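**Slide 6 - Sorting by color and size**

Start with the problem: mixed small fruit arrives at the Rirkdale stand in one crate, and customers choose by eye. Mareike Ruppert's weigh-in for April gave 390 kg of cherry tomatoes, all ungraded. Pause on the figure.

Explain the first pass. Tomatoes go to the plate, other fruit stays on the cloth. Color is judged against the white of the plate - a patterned cloth shifts the eye toward brown and makes orange fruit look riper than it is.
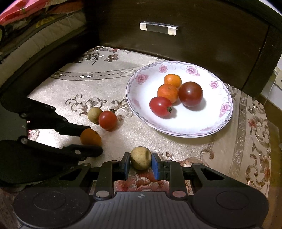
Second pass is by size within one color. Orange fruit varies most in our crates, so take it first. Red fruit with the stem attached is kept apart from fruit without, as the stem end is where splits tend to begin. Dark fruit is checked by touch at the shoulder; color says little about ripeness there.

Timing: roughly 25 minutes per crate for one person. Nele Harms has the sheet from Ehlers if anyone asks for the breakdown.

Likely question: why not grade by weight? Answer: the Kernar scale reads in 5 g steps, too coarse for single cherry tomatoes.

Next slide: storage trays.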